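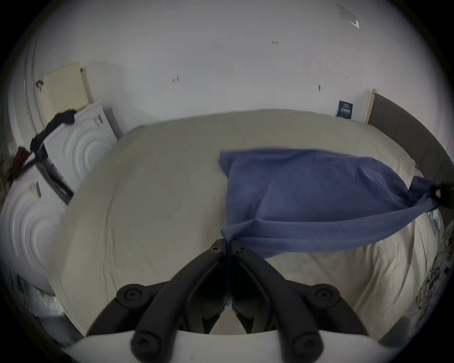 Blue cloth on the bed, held at two points, with the folds running down from its upper edge.

Linen and Laundry: the Villalba Flat

This gallery page covers the bedroom at the Villalba flat, the second of the places we looked after this spring. The kitchen and hall are on their own pages. Most of the work in the bedroom was laundry: sorting what was in the cupboard, folding what was worth keeping and finding a shelf for it.

The bed served as the folding table. It has a light beige sheet on it, a little wrinkled, and a dark grey upholstered headboard. A plain sheet is useful for this sort of job, as coloured pieces show up clearly against it and small things like flannels don't get lost.

The blue pieces were done first. Each one was laid out across the mattress, pulled straight between two corners and then folded in half lengthways. Thicker fabric tends to sag in the middle when it is lifted, so the corners have to come up together. If one goes first the whole piece swings round and you start again.

How things were sorted

Towels and everyday clothes went into one pile, bed linen into another, and anything thin or torn was put aside for rags. The rag pile came to 14 pieces by the end of the afternoon, mostly old pillowcases.

Bath towels were folded in half, in half again and then in thirds. Hand towels only need the thirds. The shelf is quite shallow, and folded this way they sit on it without hanging over the front.

Fitted sheets were rolled. There are neater ways, but a rolled sheet with the elastic tucked inside keeps its shape in the cupboard and takes up less width than a folded one.

The cupboard

There are six shelves. Bed linen is at the top, towels in the middle and clothes below that, with the lowest shelf left for blankets. The shelf liner came off a roll from Durnomance, reference 701, and was cut to length with kitchen scissors. One roll did all six with a short piece left over – it went in the bedside drawer.

The winter blankets are still at Unine and will be brought over in September. The lowest shelf is being kept clear until then.

Other galleries

Villalba: kitchen
Villalba: hall and coats
Alau: bedroom and landing
Unine: storage room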